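This month I started to teach our kitchen arm by remote control. I want to write down what I learn, maybe it helps other beginners. A short thread.

The method is simple to explain. I hold the controller, I move, the arm follows, and everything is recorded as one demonstration. Then the model trains on all of them. We have 415 good ones now.

My first mistake was speed. I wanted to look skilled, so I moved fast. Gladys Condori watched the replays with me and said the arm will learn my hurry too — she was right. I threw away my first two evenings.
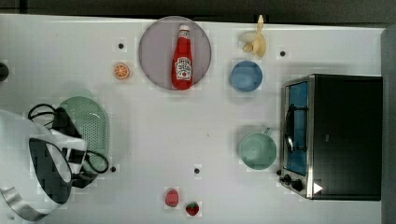

Kitchen table from above. Ketchup on the plate, gripper over by the green colander.

Second mistake: I always began from the same pose. The policy was then lost when the arm started a little to the side. Now I change the start pose every time, and I move the mug and the bowl also.

Third: pauses. When I stop to think, the recording has a stop in it, and the model learns to wait for nothing. So I decide the whole path before I press record.

Garba Bako asked if I tried guiding the arm by hand. Yes, for two tasks. It feels more natural, but my own hands come into the camera view — so for the table tasks I stay with remote.

Next I try the toaster oven door. I am a bit afraid of that handle.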